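Workshop tips: sharing a bench with the arm

We got our picking arm in February, and I've been asked so many times what it's like working next to one that I'm just going to write down what has helped us at the Clulstead shop. We sort and repack mixed returns, little stuff mostly, and I did it by hand for six years before this!

First tip, and I learned it the hard way: keep your own tools off the arm's table. Get a rolling cart. My label gun, tape and coffee all live on mine now, and I don't reach across for anything.

Second, wipe the bins out at the end of every shift, corners too. Dust and bits of tape collect there and then you're digging them out with a butter knife (ask me how I know).

Third, talk about who does what. Natália Prata used to pick 136 orders on a good day and she was worried she'd be sent home early. She does the checking now, and her wrists don't ache at night. Sérgio misses the picking, though, and I get that. It was a nice time to chat. We've moved the break up by 20 minutes so we still get one.

Last thing, clamps. I'm a big believer in clamps, at home and at work, and the cheap ones from the hardware store will do fine. A bin that creeps even a little over a shift will drive you nuts. Put a bar clamp where two bins meet, like the blue and black one at the upper left, and snug it up again after lunch. Mine at home holds the cutting board still when I do squash, too.

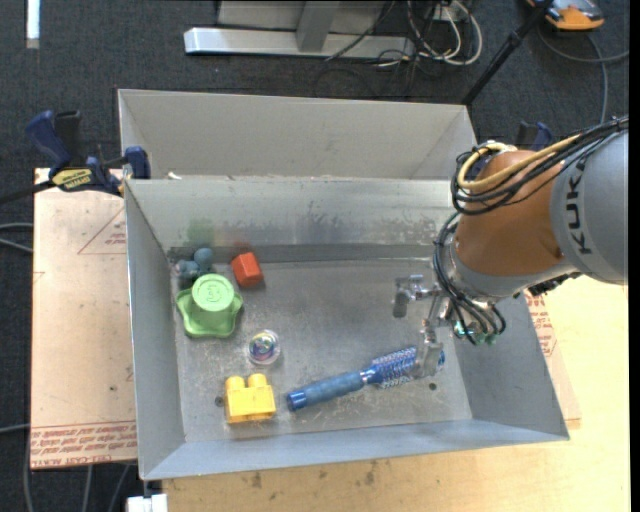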